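Gerkeo Perrin: Wrist Camera and Marker Kit
Gallery and notes

Home / Kits / Perrin / Gallery

Perrin is the wrist camera and marker kit we sell for small robot arms. It lets an arm find a fixture by looking at a printed square tag, so the fixture can be moved and put back without teaching every point again. The gallery page covers the kit at work, seen from the wrist. Click for full size.

The camera sits close to the gripper and looks along the fingers. On most arms a finger will show in one corner of the view. You can mask it out in the software, but we leave it in by default. It gives the operator something to judge distance by when jogging the arm by hand.

Tags are black and white and come as stickers or printed on a flat plate. The software needs the whole tag in view, including the thin light margin outside the black border. It does not need to face the tag square on. Steep angles work, and we use them a lot, as many fixtures leave no room to come in from the front. A little blur is fine as long as the cells can still be told apart.

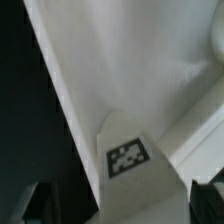 Lighting is the part that takes the most patience on site. White molded parts throw back a lot of soft light, and a setup that reads well in the morning may need a different exposure by late afternoon. Perrin stores an exposure value with each tag. Set it once with the shop lights on and once with them off, and the software picks between the two.

Smudges on the tag face do less harm than people expect. Glare across the border does more. If a tag is hard to read, turn the plate a few degrees before you touch any settings.

What the kit includes

Camera with wrist bracket and cable
Sheet of sticker tags
3 tag plates
Calibration card
Software license for one arm
Printed setup guide

The price is $2,530, without the arm or the gripper. Extra tag plates are sold one at a time. Shipping is from our shop in Preltberg.

Fit

The bracket fits the standard round wrist flange on most bench arms. For other flanges we sell a blank adapter plate that you drill yourself. The cable is 340 cm long, enough to run down the arm with slack at each joint. Tape it before you clip it, and move every joint through its full range by hand before you power up. Pulled cables are the most common reason a camera comes back to us.

Working distance

We set the lens at the shop for a tag 320 mm from the camera. The focus ring can be turned for closer work, but lock it again afterward and rerun the calibration card. A camera that has been refocused and not recalibrated will still report a position, and the position will be wrong.

Perrin and Nanis

We get asked how Perrin differs from Nanis, our older kit. Nanis uses a fixed camera over the bench. It is cheaper and easier to install, and it is a good choice if the arm does not block the view. Perrin costs more and adds weight at the wrist — check your payload first — but it can look down into recesses and behind rims where an overhead camera has no line of sight. The two use the same tags. If you already own Nanis plates, keep them.

Known limits

Perrin does not find parts that have no tag. It will not track a fixture while the fixture is moving. It is not a safety device and must not be used to keep people away from the arm.

The current software has one bug we have not fixed: if two tags with the same number are in view, it takes the larger one without a warning. Use each number once per cell.

Using these pictures

Dealers may use pictures from the gallery in their own listings with credit to Gerkeo. Please do not crop out the tags. For print sizes, write to the sales desk and give the page name.

Page last updated March 6, 2026

Back to Perrin kit / Spare parts / Setup guide / Contact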